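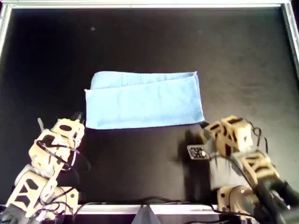
Stinley asked, after the last report, whether a towel really needs a written folding standard, and whether the laundry staff would follow one if it had it. The question is fair, and most of this report is a reply to it.

## Progress report: linen folding standard, Nevlow guest houses

Reporting period: through the end of December

### Status

The draft standard for bath and hand towels is complete. Sheets and pillowcases have not been started. Work on bath mats was dropped from the plan at the request of the Drilleck site, where mats are hung and never shelved.

### Why a standard

The two laundries fold differently. Nevlow folds lengthwise first and then in thirds. Drilleck folds across the width first, and the stack comes out wider than the shelf. Towels moved between sites are refolded on arrival. In the trial period 60 towels were transferred, and all but 13 were folded again before shelving.

### Draft procedure (towels)

1. Lay the towel flat, long side toward the folder. Smooth from the middle outward.
2. Fold in half lengthwise. Bring the long edges together. A narrow strip of the lower layer may show along one side; up to roughly an inch is accepted.
3. Check the short ends. If one end sits lower than the other, turn the whole towel square before going on.
4. Press out creases along the exposed strip by hand.
5. Fold in thirds from the left. Shelve with the closed edge facing out.

Step 3 was added after the first trial. An end left at an angle carries through to the thirds and the stack leans.

### Findings

- Terry cloth tolerates a loose first fold better than flat-weave linen. The allowance in step 2 should not be carried over to sheets.
- Staff at Drilleck found step 5 slower than their own method. The shelf depth leaves no other choice.
- A dark work surface makes the edges of pale towels easier to line up. Both sites now have one.

### Open items

- Kravchuk shelving: delivery of the replacement units is outstanding. Shelf depth in the draft is taken from the supplier's drawing and has to be checked.
- Wall card for each laundry, one page, steps only.
- Sheets: trial to begin once the towel standard is approved.

### Budget

Spending is within the approved amount. No change is requested.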